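Progress Report to the Ballholm Fund: Rellwood Records Review
By Borghild Sandberg
Wednesday, July 23, 2025
4 min read

The grant asked us to find out how long families in Rellwood County wait for a finished autopsy report, and why. I can answer the first half now. I am less sure than I was in January that the second half can be answered from paper records alone, and I would like the Fund to hear that before it decides on the next payment.

We asked the county for every death investigation file opened during the study period. The county sent 636. The cover letter called this a complete set. I doubt it is. The file numbers run in sequence, and there are gaps in the sequence. The records office says the gaps are numbers that were assigned by mistake and never used. That may be so, but when we asked for the log that would show it, we were told the log is not kept in a form that can be copied. We have appealed. The appeal has been acknowledged and nothing more.

For the files we do have, every one has been read once and scanned. The scans come to 3242 pages. A second reader, Ata, is now checking the dates pulled by the first reader, Gil. Where the two disagree, the file goes to me. Most of the disagreements so far come down to what counts as "finished." Some reports carry a date typed on the first page, another next to the signature, and a third stamped by the clerk. The county's own published turnaround figure uses the earliest of these. A family cannot get a copy until the last one. I don't think anyone set out to mislead, but the published figure does not measure what a reader would think it measures, and I would not repeat it in anything with the Fund's name on it.

Using the clerk's stamp, the typical wait comes out at 9 weeks for deaths ruled natural. I would treat even that with care until Ata is done. For deaths in custody, or during an arrest, there are just 10 files, and I am not going to give an average for a group that small. Several sat for long stretches with no entry of any kind. One has a note reading "hold per request" and no name beside it. We asked who made the request. The answer was that the note speaks for itself.

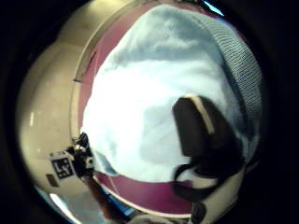 Page last changed: Wed 4:12 PM

The proposal said we would interview the outside doctors the county hires when its own examiner is away or has a conflict. That part has gone poorly. Letters went out to all of them. One agreed to talk and then asked for questions in writing, and the written answers read as if a lawyer had been over them. I have nothing against lawyers, but the answers tell us what the contract says, and we already had the contract. What we wanted to know was who calls them, how cases are handed over, and whether they see the police report before they do the examination or after. On that last point the contract is silent.

The county attorney has offered us a meeting. I accepted, with low hopes. The offer came with a request to see our draft findings first, which I declined. If the Fund would like to send someone along, there is a chair.

Two things in the original plan should be dropped, in my view. The first is the comparison with neighboring counties. They don't record the same dates, and one of them has changed systems partway through the period. We could produce a chart, and it would look fine, and I would not believe it. The second is the family survey. So few replies came back that we would be reporting the views of the people most likely to write to us, and those are mostly people with a complaint. Their complaints may well be fair. They still can't stand in for everyone else. With their permission I would like to use three of the replies as background and leave it there.

What I'd ask for in return is more time on the custody files. Each needs to be read against the court record, where there is one, and that means trips to the courthouse, as the older civil filings are not online. Copy fees are running over what we budgeted. Scanning came in under, so the total is still inside the grant. A line-by-line statement went to the Fund's office separately.

I was asked at the last call whether the county is cooperating. It answers its mail. It has given us what the law plainly says it must, usually on the last day allowed. I have seen the phrase "full cooperation" in two county press releases about this review and would not have used it myself.

Still open as of this report: the appeal over the file log, the second reading, the meeting with the county attorney, and a decision from the Fund on the two items above. The second reading doesn't depend on any of the others and is going ahead.

Related
Rellwood Records Review: Original Proposal
January Report: First Files Received
How We Handle Records That Name Private People
Ballholm Fund: Reporting Rules for Grantees
Appealing a Denied Records Request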